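Blinds, floors and shared rooms: getting a hired hall ready
Speaker notes, 23 November 2021 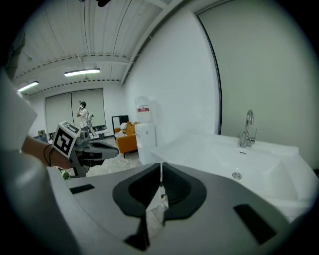

Start with the light. Most of the questions I get are about floors and storage, but the thing that changes a room fastest is what you do at the windows. Ask the audience to think of the last hall they sat in with the sun in their eyes.

Slide 2. Roller blinds. Pale ones drawn right down still let a room feel bright. Dark ones don't, and then the lights go on at midday and stay on. At Sorell we had dark blinds until July. We changed to a pale grey-green and stopped using the back row of lights before four o'clock.

Say something on width here. Two wide blinds are easier to keep level than several narrow ones, but they are heavier on the chain. Fit the chain on the side people can reach without climbing over a radiator. Mention the child safety clip. Don't skip it, there is usually a question.

Slide 3. Cleaning blinds. Soft brush on the vacuum, top to bottom, with the blind fully down. A damp cloth for marks. Leave it down until it is dry. We rolled one up damp at Kidura and it came down with a line across it that never came out.

Slide 4. Pale floors. They show scuffs and they show crumbs. I still prefer them in a room used by more than one group, as you can see at once whether it has been swept. Dry mop first, then damp. Chairs need felt feet, and the felt wants checking every term. Budget for 200 pads a year if you have 60 chairs, which leaves a few short of a full change but covers what falls off.

(If short of time, go from here to slide 6.)

Slide 5. Small things left lying about. Pens, clips, lids, bits of packing. One tray by the door, emptied at the end of the day. At Sibiya they had a tray, a box and a shelf, and things went missing between the three. They are down to the tray now and it works better.

Slide 6. Space at the back. People take phone calls there whatever the notice says. Keep a clear strip along the back wall so they can stand without blocking anyone, and don't put the bins in it. If the blind chains hang there, tie them up out of the way.

Slide 7. Handing over. The Dukis sheet has 9 lines and fits on one side of paper. Blinds, lights, floor, tray, tables, chairs, bins, heating, door. Read it out slowly. Copies are on the side table for anyone who wants one.

Questions I expect: cost of blinds (give the range, not our price), who pays for damage (depends on the hire agreement), whether blackout is needed for a projector (not in our rooms, try it first).

Leave ten minutes. Collect the spare copies before the next speaker sets up.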